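The arm has a wrist now! A proper one, with a joint that rolls, and as of last night it can turn over a mug without knocking it off the bench. I've been waiting to write that sentence since spring.

If you're new: I'm building a small pick-up arm in the workshop I share on Ritchie Street, mostly on weeknights after the table saw people have gone home. It's meant to live on the long bench by the window and put things back where they belong. Screws, tape rolls, the odd glue bottle, and (my own private goal) the little ceramic bits my sister makes, which are lumpy and uneven and a complete nightmare to hold. I call the arm Virley, after the village where I bought the first motor out of a guy's garage. It has outgrown that motor by now, but the name stuck.

## Where I left off

Last post ended with the gripper jamming. Both jaws run on one screw, left-hand thread on one side and right-hand on the other, so they close toward the middle together. Lovely idea. Mine would close fine, hold fine, and then refuse to open, and the motor would sit there whining until I pulled the plug.

I blamed the motor for two weeks. I swapped the driver board, I swapped the cable, I wrote a long grumpy message to the forum and then deleted it. The trouble was the guide rod. I'd drilled the second hole a hair off, and under load the jaw tipped just enough to bind. Poul Riis spotted it by putting his thumb on the jaw and wiggling. He didn't even put his coffee down.

So I remade both jaw carriers, and this time I clamped them together and drilled straight through the pair. Do this! It took less time than measuring each one separately and the holes can't disagree with each other. A drop of light oil on the rod, and the whole thing now slides so nicely that I spent a good part of an evening opening and closing it for no reason at all.

## Simulation nights

I resisted simulating anything for ages. I like metal and screws and things I can drop on my foot, and setting up a physics scene felt like homework. But every bad grasp on the real arm costs me something, usually a printed fingertip and once a very nice bowl (sorry, Anneke). In the simulator I can fail as much as I like and then go make a sandwich.

What finally got me going was the shapes. Boxes and cylinders are easy, and the arm already did fine with those. The lumpy stuff was where I had no feel for what would happen, so that's what I put between the jaws, rough facets and all. I kept the jaws as plain flat-sided blocks. They're quick to compute and it makes it very clear when a problem belongs to the object and when it belongs to me. 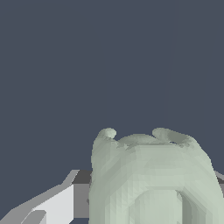 The first thing I got wrong was the collision shape. The simulator will happily shrink-wrap your mesh in a simple convex hull, with every dip and hollow filled in, and unless you go digging in the settings it doesn't mention it. So the jaws were closing on a sort of invisible balloon. Everything looked like a solid grasp and there was daylight between the finger and the surface. I only noticed when I zoomed way in to admire my work, ha.

The cure is to split the mesh into a bunch of smaller convex pieces. I let the tool use as many as it wanted the first time and the whole thing crawled. With a cap of 14 pieces it runs at a decent speed on my old laptop and the contact points land where my eye says they should. Your number will be different, it depends on how wiggly your object is.

The second thing was friction. I had it set so high that the jaws could hold anything by any part of it, which made me feel like a genius for one evening. Then I ran a slip test on the bench: a scrap of the fingertip rubber, a glazed offcut, a board I tilted until it slid. The real value was a lot less flattering. I put that into the sim and my success rate fell through the floor, and the failures started to look exactly like the ones I get on the bench. I was so happy! I think my housemate thought something was wrong with me.

After that I set up a batch. 1,000 grasps overnight, each from a slightly different angle, with the object nudged a little every time. I went to bed and left the fan roaring. In the morning I sorted them by how much the object moved between first touch and full squeeze, and that turned out to be a far better thing to look at than plain success or failure. The good grasps hardly shift the object. The lucky ones shove it sideways and catch it anyway, and those are the ones that fall apart on the real bench.

I kept the best 125 and used them to pick an approach angle. I had been coming in dead level, because it looked tidy. Tipping the gripper down a bit was better for nearly every lumpy shape I tried, and that's the whole reason I went and built the wrist.

## The wrist

It's a simple thing. A bearing from an old skateboard, a belt, a small stepper, and a bracket I cut out of aluminum bar with a hacksaw and a lot of swearing. I'd drawn a much fancier one with the motor tucked inside, and Poul looked at it for a long time and asked how I was planning to get a screwdriver in there. I was not planning to get a screwdriver in there. New drawing.

The motor now sticks out the side like an ear. It bumps the lamp if I park the arm wrong. But I can get at every screw without taking the gripper off, and after the carrier business I've learned to care about that more than looks.

Cable routing is still ugly. I've got the gripper wires in a loose loop down the outside, held with Velcro, and at full roll the loop pulls tight. I've put a limit in the software for now. Someone on the Besareo forum suggested a flat cable wound like a clock spring inside a printed drum, and I've already printed the drum twice because the first one was, of course, too small for the cable.

## Ikeck

A few of you asked about the control code. It's called Ikeck (it's the noise the gripper made when it jammed) and it's a pile of Python that has grown in every direction. There's a part that reads a grasp from a text file, a part that moves the arm there slowly, and a part that watches the motor current and stops closing when it climbs. That last one replaced a pressure sensor I never got to behave. Current is noisy at low speed, so I average a few readings and ignore the start-up spike, and it's plenty good enough for a tape roll.

It now reads the sim results directly, same file format on both sides, so a grasp I like on screen at nine in the evening can be tried on the bench ten minutes later. That one change has done more for my mood than any piece of hardware.

I'll put the code up once I've removed the comments I wrote in July. Some of them are quite rude about stepper drivers.

## Next

Softer fingertips. I want to cast some in silicone, and I have a mold half printed and a tub of the stuff sitting on the shelf with a worryingly short shelf life. If anyone has got silicone to stick to bare aluminum without a primer, please tell me how. I've tried sanding it and I've tried little holes for it to grab onto, and the holes are winning so far.

The open evening at the workshop is in September, and I'd love to have Virley picking up at least one of Anneke's pieces with people standing there watching. She has offered me a box of cracked ones to practice on.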